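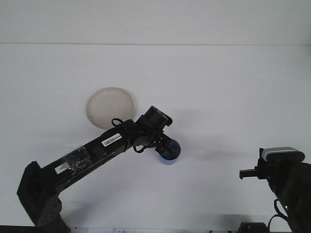

Prirkby, im Februar

Wer in seiner Kirchengemeinde einen Übergriff oder den Verdacht darauf melden will, steht meist vor zwei Fragen: an wen, und in welcher Form. Die folgende Anleitung geht den Ablauf durch, wie er in unserer Gemeinde gilt. In anderen Gemeinden heißen die Stellen teilweise anders, die Schritte sind aber ähnlich.

Bei akuter Gefahr gilt das alles nicht. Dann zuerst die 110 anrufen.

1. Notizen machen
Schreiben Sie möglichst am selben Tag auf, was Sie gesehen oder gehört haben. Ort, Uhrzeit, beteiligte Personen, wörtliche Äußerungen in Anführungszeichen. Vermutungen gehören auf ein eigenes Blatt. Stellen Sie dem betroffenen Menschen keine bohrenden Fragen und versprechen Sie keine völlige Verschwiegenheit.

2. Ansprechperson wählen
Für die Gemeinde sind Vesna Stojanović und Marin Petek zuständig. Beide gehören weder dem Kirchenvorstand noch dem Pfarrteam an. Wer lieber mit jemandem von außen spricht, wendet sich an die Beratungsstelle Umine. Dort nimmt Viorica Georgiou die Gespräche an, montags bis 17 Uhr, auch anonym. Den Pfarrer müssen Sie nicht vorher informieren. Richtet sich der Verdacht gegen ihn oder eine andere leitende Person, gehen Sie direkt zu Umine.

3. Meldung abgeben
Eine Meldung ist mündlich oder schriftlich möglich. Das Formular liegt im Gemeindebüro aus, ein formloser Brief reicht aber auch. Hinein gehören:
Ihr Name und eine Telefonnummer (entfällt bei anonymer Meldung)
was passiert ist, möglichst in zeitlicher Reihenfolge
wer sonst noch davon weiß
ob die betroffene Person von der Meldung weiß
Schicken Sie keine Originale mit. Kopien genügen, und die Notizen aus Schritt 1 bleiben bei Ihnen.

4. Eingang bestätigen lassen
Innerhalb von 72 Stunden bekommen Sie eine schriftliche Bestätigung mit Eingangsdatum. Kommt nichts, fragen Sie nach – am besten per Brief oder E-Mail, damit es einen Beleg gibt. Bei anonymen Meldungen vergibt Umine eine Kennziffer, unter der Sie anrufen können.

5. Was danach geschieht
Die Ansprechperson prüft, ob Beschuldigte vorläufig von Gruppen und Freizeiten ausgeschlossen werden. Eine eigene Befragung der Beteiligten durch den Kirchenvorstand ist nicht vorgesehen. Eine Strafanzeige können Sie jederzeit selbst stellen, unabhängig vom kirchlichen Verfahren.

Kosten
Meldung und Erstgespräch sind kostenlos. Für anwaltliche Beratung der Betroffenen gibt es einen Zuschuss bis 800 Euro. Den Antrag nimmt Doina Nikolovski im Gemeindebüro entgegen, eine Begründung ist darin nicht nötig – der Vermerk »Beratung nach Meldung« genügt.

Änderungen bei den Ansprechpersonen werden im Gemeindebrief und im Schaukasten am Eingang bekannt gegeben.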